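Inicio | Blog | Actas | Contacto

Archivado en: Cosas del club, Actas, Charlas de sofá

ACTA DE LA REUNIÓN DEL CLUB DE BIOGRAFÍAS, 21 de julio de 2018

¡Hola a todas! Me ha vuelto a tocar a mí hacer de secretaria (levanté la mano para pedir más café y quedó como voto a favor), así que os cuento la reunión a mi manera, como siempre. Fuimos 19, en el salón de arriba del Plirell, con las ventanas abiertas y un calor de morirse.

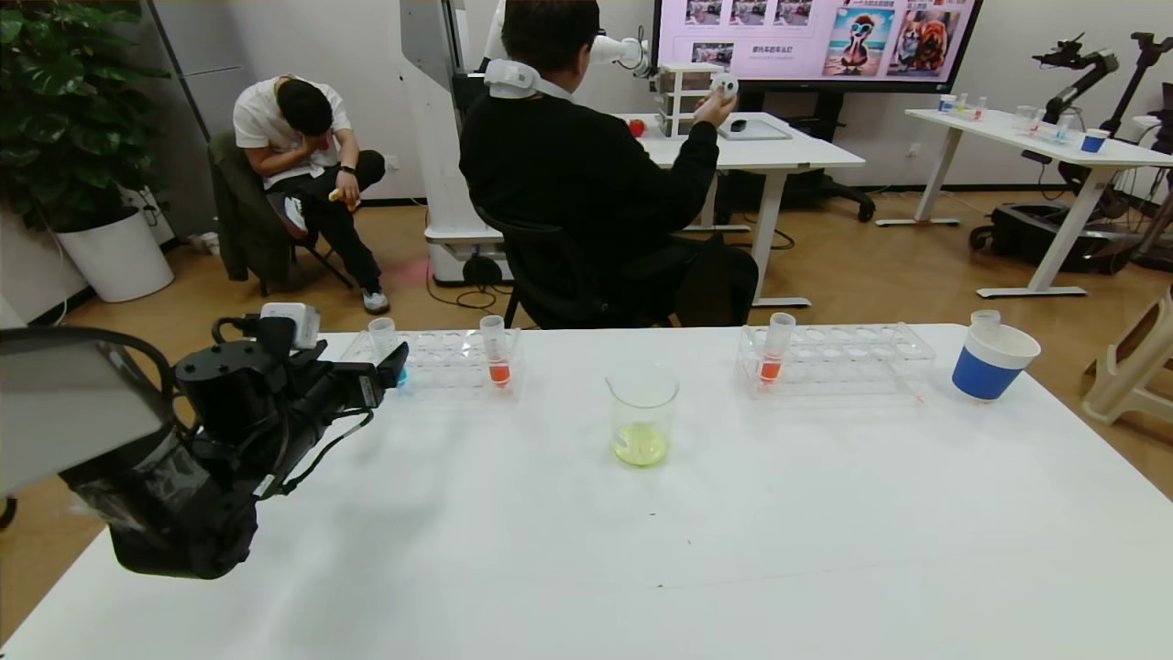 Lectura: 3 min

Empezamos tarde, para variar. Leí el acta anterior y se aprobó con una corrección: la merienda de primavera la pagamos entre todas y yo había puesto que invitaba la casa. Perdón, perdón.

1. El libro del mes. Tocaban las memorias de la viuda del alcalde de Jillalon y madre mía, qué mujer. A mí me encantó, lo digo ya. Cuarenta años casada con un político y no se calla ni una, ni sobre él ni sobre los hijos. Lloré con el capítulo del hospital, en el autobús, delante de todo el mundo. Hubo quien la encontró fría y quien dijo que a las mujeres de esa generación las educaron así y que la ternura hay que buscársela en las recetas que mete entre capítulo y capítulo. Estuvimos con eso casi una hora. También salió lo de siempre, si se puede admirar a una persona sin haber votado nunca a su marido. Yo creo que sí, y lo dije con la boca llena de bizcocho. No se votó nada, claro, pero la mayoría asentía.

2. Cuentas. Quedan 218 euros en la caja. Con las cuotas pendientes serían 228, que son 2 las que faltan por pagar y ya sabéis quiénes sois (os quiero igual). Se aprueba no subir la cuota este año.
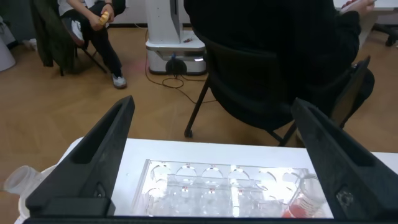
3. Excursión a la casa museo Schwerdtfeger. Se aprueba ir en septiembre, en tren. Yo prefería autocar, pero perdí con toda dignidad. Queda por mirar si hacen visita guiada para grupos y si dejan pasar al jardín, que es donde la familia se hacía todas aquellas fotos de verano con los perros. Me encargo yo de llamar. Si alguien trae a la pareja, que avise antes, por favor - la otra vez nos faltaron sillas en la comida y acabamos comiendo por turnos.

4. Próxima lectura. Tres propuestas y bastante jaleo. Salió elegida la biografía doble de las hermanas Romow, las que cantaban en la radio y luego estuvieron media vida sin hablarse. Es gordísima, aviso. Como en agosto no nos vemos, hay tiempo de sobra.
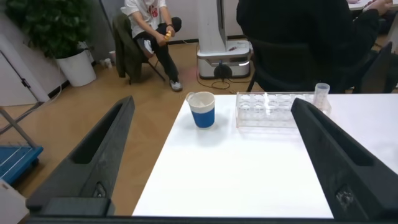
5. Ruegos y preguntas. Se pide bajar el ventilador, que vuela los papeles. Se pide subir el ventilador. Queda en el dos. Se recuerda que los libros prestados se devuelven, y que subrayar a boli en un libro ajeno está muy feo (el mío de la reina viuda ha vuelto que parece un cuaderno de colegio).

También hablamos de mandar una tarjeta a nuestra compañera que perdió a su madre en junio. La compro yo y la firmamos todas a la vuelta - si alguna quiere escribirle algo más largo, que me lo pase y lo meto en el sobre.

Se levantó la sesión cuando se acabó el bizcocho. ¡Buen verano y nos vemos en el tren!

La secretaria

Entradas recientes
- Acta de junio: discutimos por un prólogo
- Memorias de primeras damas para leer en la playa
- Mi bizcocho de limón, por fin la receta
- Cartas entre hermanas: lo que leímos en primavera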